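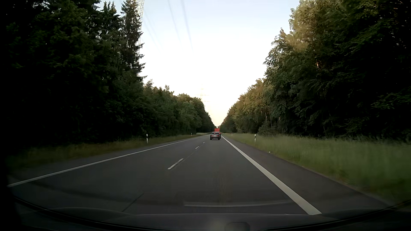 Skonura Road Recording Kit
by Endau

Home / Recording / In-car kits / Skonura

In stock
Complete kit: $1,056
Recorder and camera only: $503
Extra storage cartridge: $84

If you are teaching a system to keep its lane, hold a sensible distance and stay calm on a long straight road, you need a great many hours of people doing exactly those things, and you need them recorded the same way every time. Skonura is the kit we put together for that job. It sits behind the windshield of an ordinary car, and it saves what the road looked like together with what the driver did with the wheel and the pedals, all on one clock, so your training examples arrive already lined up.

We started building it for our own team when we got tired of matching video to steering logs by hand (anyone who has spent a Sunday sliding two timelines back and forth will know the feeling!). Lucian Rusu designed the mount and the housing, Yeshi Dinsa wrote the recording software, and the two of them still answer most of the support mail between them. So if you write in with a question about a bracket, you will probably hear from the person who drew it.

How a drive gets recorded

Fit the camera, plug the recorder into the car, and press the green button once. The light blinks while the kit checks its clock and turns steady when it is ready to go. From then on the driver just drives. There is no screen to look at and nothing to tap, and we have kept it that way even though people ask us for a screen fairly often.

When something happens that you would like to find again later, such as a slow truck up ahead or a lane marking that has nearly worn away, the driver can squeeze the marker button on its cord. That drops a bookmark into the recording and leaves everything else alone. Please don't ask your drivers to mark every little thing. The quiet miles matter a good deal too, and a system that has only seen the exciting parts tends to be jumpy on an empty stretch.

Back at your desk, Lelska, our free sorting program, cuts each drive into short examples and lets you look through them by road type, speed, light and bookmark. You can throw out a clip, keep it, or send it to a second reviewer. Low sun, long shade under trees and reflections on the inside of the glass are all tagged for review and never deleted on their own. Your finished system will meet them, so most teams want plenty of them in the set.

What comes in the box

Windshield camera with suction mount
Recorder with one storage cartridge
Vehicle data cable, standard plug
Marker button on a cord
Satellite position antenna with a magnetic base
Black felt dash cover, for cutting down reflections
Carrying case

The recorder and camera set leaves out the antenna, the dash cover and the case.

Details

Recorder weight: 399 grams
Power: from the vehicle, 12 volt
Recorded channels: video, steering angle, throttle, brake, speed, turn signals, position (with antenna)
Export: video files plus a plain table for each drive

A few things worth knowing before you order

Steering angle comes from the car's own data, and some older cars simply don't report it. Send us the make, model and year and we'll check our list for you. For cars that come up short there is the Stanciu wheel sensor, sold separately, which clamps to the steering column and takes a patient person one afternoon to fit.

Wipe the inside of the windshield before the first drive of the day. It sounds fussy, but a film on the glass shows up badly once the sun gets low.

Skonura only records. It does not steer, brake or warn the driver, and it should never be mounted where it blocks the driver's view. Rules about windshield mounts and filming on public roads differ from place to place, so please look up yours.

Orders placed before noon ship the same day. The next batch of wheel sensors is due in August, and you can leave your address on the Stanciu page if you'd like a note when they come in.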